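Washing wool blankets at home, or pay the cleaner?

Home & Laundry > Fabric Care
39 replies, showing the most helpful

hemlinehank
I have four wool blankets that came out of a cedar chest and they smell like it. Two are Hestham, the heavy striped kind, one is a Faltura throw, and one has no tag at all. The local cleaner wants $88 for the four. I have a front loader with a wool cycle and a big utility sink in the basement. Has anyone washed these at home without ending up with a doormat? I don't need them to look new. I just want to sleep under them.

quarterpast6
I've done my Hestham blankets in the front loader for years. Cold water, wool cycle, lowest spin that still gets most of the water out. One blanket per load. I use a wool wash, half of what the bottle says. They dry flat over two racks in the spare room with a fan on. No shrinking I could measure.

The cedar smell goes down with washing but it doesn't go away. Hang them outside for a couple of afternoons first and you may not need to wash them at all.

dolly_in_duluth
I would not put a striped one in any machine until you check for color bleed. Wet a white rag, press it on the darkest stripe for a minute, and look at the rag. I skipped this on a red and cream blanket and now I have a red and pink blanket.

hemlinehank
Did the rag test on both striped ones. Navy was clean. The green left a faint mark on the rag, so that one is going to wait.

tumblelow
Pay the cleaner. $88 for four is cheap. I paid more than that for two last winter. A new Hestham in queen size costs way more than what you'd save, and felted wool does not come back.

quarterpast6
Felting takes heat, soap and rubbing. A wool cycle mostly rocks the drum. I don't see why someone should pay a shop for cold water and a rack.

tumblelow
Cleaners don't all use water on wool. And some front loaders call it a wool cycle and then spin like it's towels. It depends on the machine and you don't know what he has.

hemlinehank
It's a Mivau, the smaller one. The manual says the wool cycle spins low and you can turn the spin off entirely. It holds one blanket with a little room left.

bobbincase
If you can turn the spin off, you're fine. The trouble then is weight. A soaked queen wool blanket is a lot to carry up basement stairs. I roll mine in two dry bath towels right there on top of the washer, press down with my forearms, unroll, and do it again with fresh towels. Don't wring it. Wringing pulls the edges out and they stay wavy.

Also look at the binding before you start. If it's satin and the stitching is going, fix it first. The wash will open a two-inch gap into a foot.
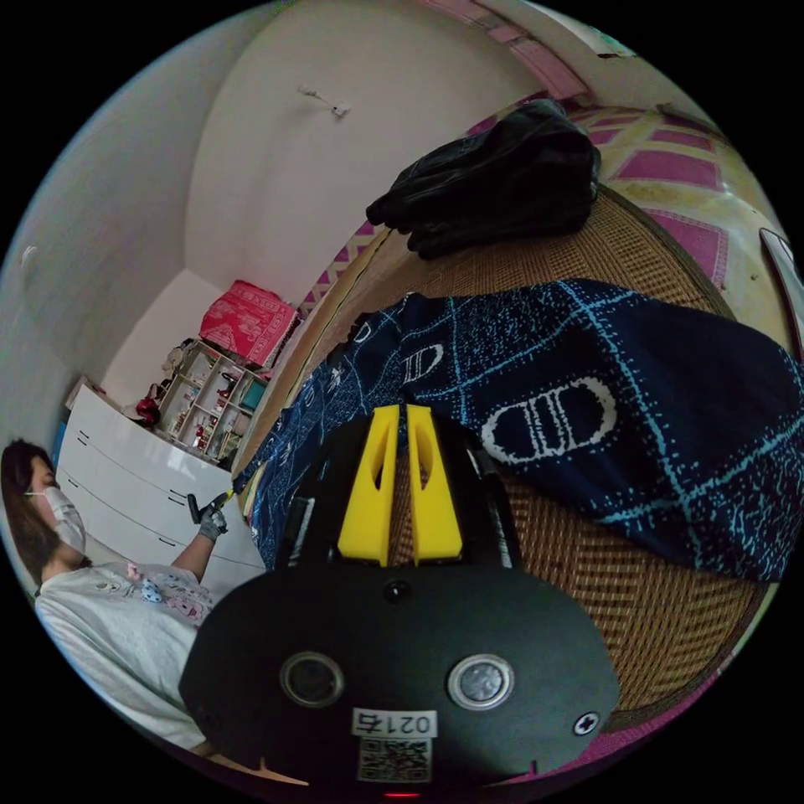 For the stitching I use polyester thread and a plain zigzag, medium width. Cotton thread shrinks a little on its own and puckers the satin. If the binding is shredded all the way around, take it off, wash the blanket bare, and put new binding on after. Blanket binding comes in packs at most fabric stores and one pack does not go all the way around a queen, so get two.

dolly_in_duluth
Agree on fixing it first. I disagree on the zigzag. A straight stitch close to the edge looks better and it's easier to pick out when you have to do it again.

bobbincase
Straight stitch is easier to pick out, sure. It also misses the back side of the binding if your hands drift at all. Mine drift.

pantry_moth
Before anybody washes anything, hold the blankets up to a window and look for holes. Cedar chests don't do as much against moths as people think, especially old ones where the wood has dried out. If you find holes or grit along the folds, bag the blanket and freeze it. I do 11 days in the chest freezer, which is probably longer than you need. Then vacuum the chest with the crevice tool and wipe it out.

If you want the cedar to smell again, sand it lightly. I wouldn't, given that you're trying to get rid of the smell.

hemlinehank
Held them up. The one with no tag has three small holes near one corner. The others look okay. It's in the freezer now under the peas.

escobar_st_laundry
I worked at a wash and fold on Escobar for a long time. What ruined blankets there was the dryer, nearly every time. People got through the wash fine and then lost patience because it was still damp the next morning. A heavy wool blanket can take two full days on a rack in a damp basement. Plan for it. Flip it in the evening and again in the morning. If you have to use the dryer, use air only with no heat, and take it out while it's still a bit damp.

tumblelow
This I agree with. The dryer is the killer.

quarterpast6
Same.

hemlinehank
Update. Aired the Faltura throw and the navy Hestham on the line for three afternoons, then washed them one at a time on wool with no spin. Towel roll like bobbincase said, took six towels each. Racks in the dining room. The throw was dry the next night. The Hestham took a day longer.

Measured before and after. The throw is the same. The Hestham lost half an inch on the long side, which I can live with. Still smells like cedar if you put your face in it.

The green one is going to the cleaner. They quoted me for just the one and said they'd test the dye.

dolly_in_duluth
Good call on the green.

linty_fresh
Reading this with 1,079 other people according to the view counter. Does any of this work for a wool mattress pad? Mine is quilted and the tag says spot clean only.

escobar_st_laundry
No. The filling bunches up and you won't get it flat again. Spot clean it, stand it up near a window, and put a washable cover over it.

pantry_moth
What she said. And start a new thread for it, you'll get more answers.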